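About Clondgate

Clondgate looks after shared workrooms and meeting rooms for small firms. The work covers the daily reset: clearing tables, emptying bins, wiping surfaces, checking floors and returning lost items. Building repairs, window cleaning above ground level and carpet treatment are handled by other contractors.

The company was set up by Liis Koppel, who had previously managed supplies for Nurko. It took on its first contract with 3 rooms and now maintains 71 rooms across 18 sites. The smallest seats four people. The largest, at Hivier, has a floor area of 125 square metres and is reset twice a day.

How a room is reset

Each room has a written sheet that states what belongs in it and where. Anything not on the sheet is treated as either waste or personal property. Drinks bottles with liquid in them are left in place until the end of the day. Cloths, bags and clothing are never thrown away, whatever their condition. Bags are not opened or moved while the room is in use.

Tables are cleared from one end to the other, then wiped in the same direction. Hard floors are swept before they are mopped. Stone and marbled finishes are mopped with a neutral cleaner, as acidic products mark them. The bin is done last – it collects whatever the earlier steps produce.

Bins are placed on the floor in front of the table, within reach of people standing at it, and not in a corner. Lidded plastic bins are preferred. The lid stays open while a table is being cleared and is closed when the room is signed off.
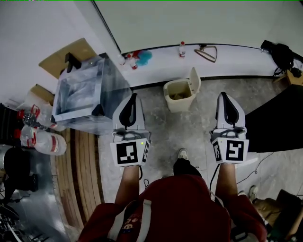
Putting the bin in front of the table felt wrong to us for the first week, Ong wrote in reply to our July survey, but the tabletop is clear by the evening now and we would not move it back. The same reply asked for a second bin for bottles. These are now offered at all sites at no extra charge.

Lost property

Items are bagged, labelled with the room and the time, and kept on site for 18 days. Small items such as keys and cards go to the front desk the same day. Perishable food is not kept.

Supplies

Clondgate supplies its own cloths, liners and cleaning products. Cloths are colour-coded by task and washed after each shift. Liners are matched to the bin size – an oversized liner slips down and has to be replaced early.

Contracts run by the room, with no minimum number. A room sheet is drawn up at the first visit and agreed in writing before work begins.

Page last revised June 13, 2021.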